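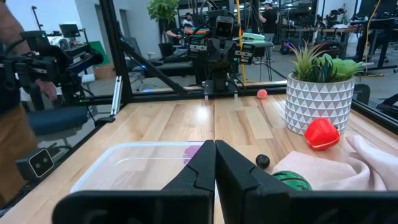
Marina Sotiropoulos

Posted: Thursday, 09:12
Subject: Turnero sorting project, request for comments on the object set

Colleagues and students are asked to review the object set for the second part of the Turnero project before the task sheet is issued. The set at present comprises the clear open-topped container, the plastic strawberry, the small black ball, the green striped ball and the small fuzzy one, with the pink cloth and the potted succulents remaining on the table as surroundings. Each team will be allotted 20 attempts. An attempt ends when an object has been released inside the container or when the team calls a stop.

Comments are invited on two matters: whether the cloth should remain, and whether the planter should be treated as an obstacle with a penalty for contact.

M. Sotiropoulos
Course supervisor

----------

Kálmán Kovács
Posted: Thursday, 09:47

Thank you for circulating this. I should like to record an objection to the cloth. In the first part of the project we logged 161 attempts across all teams, and the attempts in which a finger closed on fabric had to be marked by hand afterwards. The students found the marking rules unclear and so did I. I would propose that the cloth be withdrawn until the rules have been rewritten.

I have no objection to the planter.

----------

jandasska_team
Posted: Thursday, 10:30

Our team would prefer the cloth to stay. We have spent most of October on approaches near soft material, and its removal at this stage would favour teams that have prepared only for the bare wood.

We would also ask for a ruling on the striped ball. When the wrist view is used alone, the right finger can hide a good part of it. Are teams permitted to use the other cameras for this object?

----------

Plallholm
Posted: Thursday, 10:52

I must disagree with the previous post on the question of fairness. The first task sheet made no mention of cloth. Teams which prepared for it did so by their own choice.

On the cameras, I had understood that all views were open to all teams. If that is not the case, the sheet should say so.

----------

Marina Sotiropoulos
Posted: Thursday, 11:20

All camera views are open to all teams. The sheet will be amended to state this.

With regard to the cloth, I am inclined to keep it, but to score any attempt involving contact with it separately. Mr Kovács, would a separate column meet your concern?

----------

Kálmán Kovács
Posted: Thursday, 11:41

In part. A separate column is acceptable provided that the total is still given out of 100 and that the column is filled in at the table, at the time. I remain of the view that the cloth adds work for the markers and very little for the students.

----------

Sandhu
Posted: Thursday, 13:05

May I ask what the penalty for touching the planter would be? Our best score in the first part was 81 and we should not like to lose points over a leaf. Would contact with the leaves count in the same way as contact with the pot?

----------

Marina Sotiropoulos
Posted: Thursday, 14:16

Contact with the white pot will carry a penalty of two points. Contact with the leaves will be noted without penalty. The amended sheet will be posted in this thread, and further comments on the cloth should be sent before then.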